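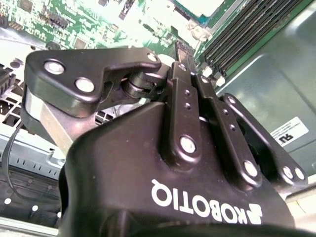 Amparo Lozano would have started with the drawers, she said, and left the high shelves for another month. She was overruled. The shared kitchen and storeroom at the Zasbridge community hall were cleared from the top down in April, and both rooms are back in use.

The work was the first full sort of the hall's household goods since the building took in the contents of the old Khamphan Street center. Those boxes went straight into the storeroom when they arrived, and many of them had not been opened. People booking the kitchen had been bringing their own knives, pans and dish towels because it was quicker than looking for the hall's.

Estíbaliz Garrido, the hall manager, wrote up an inventory as the sort went along. It runs to 245 lines, with a line for each kind of item and a note on its condition. Anything chipped, cracked or missing a part was set aside. Single lids were kept for a week in case a pot turned up to match, and a few did.

The hall has spent $700 on the two rooms. Most of that went to shelf brackets, storage bins with lids that latch, and a new faucet for the smaller sink. The old faucet had dripped through the winter. Garrido said the rest of the money was used for cleaning supplies and labels, and that no further spending is planned this year.

Users will notice the change mainly in where things are kept. Baking pans have moved from the storeroom into the kitchen, in the low cabinets next to the oven. Serving dishes are now in the storeroom, on the left as you come in. Glasses stay where they were. Table linens, which used to be folded on top of the freezer, have their own bins, sorted by table length, and the length is written on the end of each bin.

Trinidad Bañez, whose cooking class uses the kitchen in the evenings, said she had lost the first part of most lessons to finding things. "I had people standing with an onion in one hand, waiting on a cutting board," she said. "Last class we were cooking before I had my coat hung up." She would still like the colanders closer to the sink. Garrido said that could be done.

Opinions differ on the mugs. The hall owned far more than it could store, and 96 were boxed up to go. Arvo Tikkanen, who runs the morning coffee hour, had asked for the heavier ones to stay because they hold heat better and are harder to knock over. He got a shelf of them. The lighter mugs have been offered free to residents along with the spare dinner plates, a set of cake tins and several casserole dishes without lids.

Those items can be picked up from the side entrance between 10 a.m. and noon on any morning the hall is open. People should bring their own bags or boxes. Whatever remains at the end of the month will go to the resale shop on Vasano Road, which has agreed to take glass and china but cannot accept electrical items or knives.

A few things from the storeroom have not been claimed. They include a wedding cake stand, a canvas bag of cookie cutters and a pressure cooker with a name scratched on the base that Garrido could not make out. Owners can ask for them at the office and will need to describe what they left.

The hall is also changing how the kitchen is handed over between groups. Each booking now includes 15 minutes at the end for washing up and putting away, at no extra charge. A printed plan of the cabinets hangs inside the pantry door, and groups are asked to follow it. Food left in the refrigerator has to carry a name and a date. Unmarked food will be thrown out when the kitchen closes for the night.

Candela Bravo asked at the last users' meeting whether the storeroom would be locked from now on. It will stay unlocked during opening hours, Garrido told her, and the key for evening bookings will be kept at the front desk as before.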